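**Re: Closed-cell EVA slides, permanent shrinkage after heat**

**tdressler** wrote:

Bought navy slides for the locker room at Hosgate. Single-piece molded EVA, no lining. Left them on the rear deck of the car through an afternoon and they lost one full size. Length now 4 mm under the printed last length, and the toe curls up. Is there any way to reverse this, or is the foam finished?

**srivas** wrote:

Finished, in my experience. The cells lose gas when the foam softens and the walls relax. You can stretch it warm, but it creeps back within a month.

**kuroda_s** wrote:

Disagree in part. Shrinkage on the first heat exposure is mostly residual molding stress. Peroxide-cured EVA expands out of the mold and is supposed to be stabilized in an oven before packing. Cheap lines skip that step or shorten it. If yours were never stabilized, the car did it for you, and they should hold their size from here. Too small, but stable.

You can recover some length. Hot tap water, 30 minutes on a shoe tree one size up, then cold water with the tree still in. Don't use a heat gun.

My pair is the same general type, dark navy. I stretched them in October and they have stayed put.
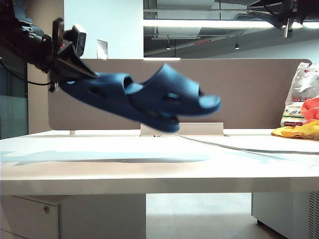

*Navy slides, my pair.*

**srivas** wrote:

"Stayed put" measured how? Foam at room temperature creeps slowly enough that you won't notice by eye. Put a steel rule on the footbed, heel to toe, and write it down.

**kuroda_s** wrote:

Steel rule, same one each time. No change I can read.

**shuzhen_b** wrote:

I worked in compounding at Felholm for a while. Both of you are describing real effects. Stress relief is mostly a one-time event. Gas loss isn't, and it shows up as thickness under the heel before it shows up as length. Tdressler should measure the heel with calipers now and again later.

Also, vinyl acetate content matters. Higher VA is softer and deforms at a lower temperature. The seller won't tell you the number.

**p_laitinen** wrote:

Old thread on this with 1,814 replies and no agreement, search "Hagedorn shrink." Most people there ended up buying a size up.

**tdressler** wrote:

Tried the hot water on the left one only. Got back 2 of the 4 mm. Toe is flatter. Heel thickness logged on both. Will do the right one this evening and keep them out of the car.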